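I nearly missed the open day altogether. The bus from Trallurport drops you on the wrong side of the ring road, and by the time I'd found the gate at Brastov I'd walked past it twice and was eating my emergency biscuits. A man with a lanyard waved me in, handed me a badge with somebody else's name on it and told me to follow the smell of coffee.

I'd been expecting the sort of robots you get on the telly, great orange things flinging car doors about. There was a bit of that in the main hall (and a long queue of dads). But Giang Lâm, who had been writing me very patient emails since the winter, steered me up a back staircase to the room she looks after, which is given over to tidying up. Tidying up! I have two teenagers. I got my notebook out straight away.

The job is cable sorting. You give the robot a heap of wires and some plastic baskets, and the wires have to end up in the baskets. Giang says visitors always look a bit let down when she tells them, and then she asks them when they last untangled a drawer full of chargers, and they go quiet.
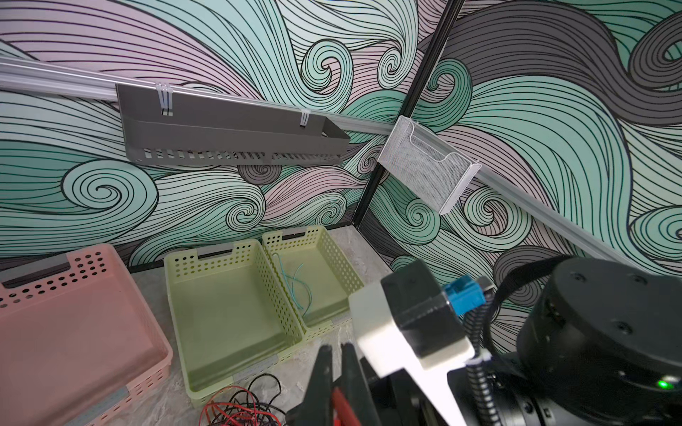 I asked what was so hard about it. A cup, she said, stays the shape of a cup. A wire is a different shape every time you look at it, and when you pull one end you've no idea what's coming along with it – anyone who has ever put up Christmas lights will know the feeling. The group calls the project Indus, after the river, with all its bends and branches. I thought that was rather lovely.

They have 698 practice runs saved so far and would like a good many more by July. Some last a few seconds. One went on for nine minutes, and Giang remembers it without much fondness.

What struck me most was how slow it all is, and how quickly you stop minding. I'd planned to give it ten minutes and stayed for over an hour, leaning on the rail with a cold coffee. When a gripper closed on a bit of flex and missed, the whole row of us groaned. When it got hold of one, a small boy next to me shouted "GOT IT" so loudly that I dropped my pen.

I'd also assumed the walls would be plain white, like a dentist's. They're covered in great curling waves of mint and mauve and charcoal, and I'd have them in my bathroom tomorrow.

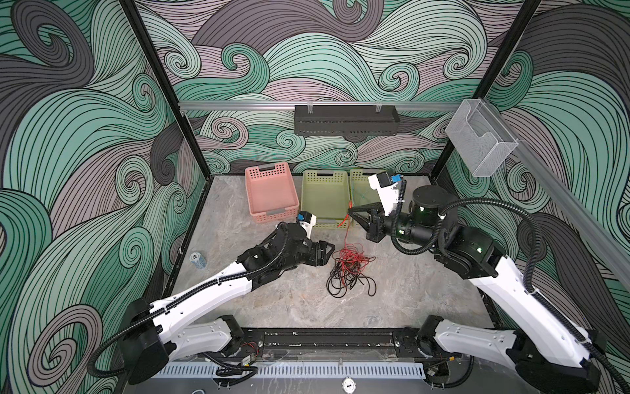 Having a go yourself

After lunch Ánh Tôn let four of us try the practice rig next door, which you work by hand with a pair of handles. I was dreadful at it. You reach for the wire, and you're sure you're over it, and you close on thin air a good inch to the left. Ánh, who is very kind, said everybody does that on the first go. The small boy didn't. He had his wire in the basket before I'd worked out which handle was mine, and he went off to find his mum looking extremely pleased with himself.

Entry was free, the Dương canteen does a very decent noodle soup, and there's parking if you're more sensible than I am. Places on the handles go quickly, so put your name down at the desk when you arrive. I'm going again in July, and I'm taking both teenagers and the charger drawer.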